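The Packing Table: a gallery

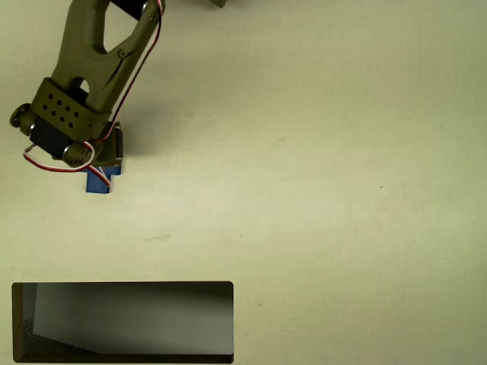
The table top, pale and flat, with the blue item up at the gripper.

I was asked to write the words for this gallery, and I should say at the start that I don't believe in packing systems. I have moved house more often than I would like, and each time somebody has pressed a system on me. Coloured stickers, numbered lids, a notebook that must never leave your side. The notebook always leaves your side. It goes in a box.

So when Cletus Thibodeaux told me that the Sulach hall was clearing its store room along the lines of something called the Kemon method, I went along expecting stickers. There were stickers. There was also a printed guide of 300 pages, which seems a lot for a subject that comes down to putting things in boxes and writing on the outside.

What the method says

The Kemon guide wants one large table, cleared completely, in a light colour. Everything you own passes over it, one item at a time. You pick it up, you decide, you put it in its place. Nothing is allowed to rest on the table between decisions.

I can see the sense in the light colour. My own kitchen table is dark oak and I have lost black socks on it. A pale surface shows you what you have, and anything blue stands out on it at once. Whether you need a method to learn this is another matter.

The one-at-a-time rule I like a good deal less. It is fine for a lamp. It is maddening for teaspoons. The Sulach store room held, according to the list Cletus keeps, 1,449 items, and the list counts a box of drawing pins as one. If each had been given the full moment of thought the guide asks for, we would be there yet.

What happened at Sulach

The first session was in April, and by the end of it 865 things had been dealt with. This was announced as a great success. I would point out that a large share of them were hymn sheets, and that a hymn sheet doesn't take much deciding.

After that it slowed down, as it always does. The easy things go first and you are left with the awkward ones: the projector screen with no stand, the stand with no screen, a tea urn that three people claim to have lent. The guide has a chapter on awkward things. It recommends a second table.

By 18 November 2022 the tally stood at 1,014, and the remainder had been moved to the corridor, where it is described on the list as "in progress". I have walked past it. It looks to me like a heap of stuff in a corridor.

The boxes

These came from Ostrowski, flat, with tape. They are decent boxes and I have no complaint about them, apart from the handles, which are cut for someone with smaller hands than mine. The guide would have you buy its own boxes at nearly twice the price. I compared the two and could find no difference beyond the printing on the side.

Labels were done in thick pen. Cletus wanted a code for each shelf and got his way, so there are now boxes marked K4 and R2 and you have to find the sheet to learn what is in them. I wrote "CUPS" on mine.

Would I do it again?

I would keep the big pale table. I have even priced up a new top for my own, and I will admit that this is more than I expected to take home. I would keep the rule about not piling things up on it too, in a loose sort of way, with an exception for cutlery.

The rest can go back to Skollutia, where the guide is printed, along with the stickers. Cletus disagrees and has asked me to say so. He is starting on the hall kitchen next, one item at a time, and the teaspoons are in the top drawer.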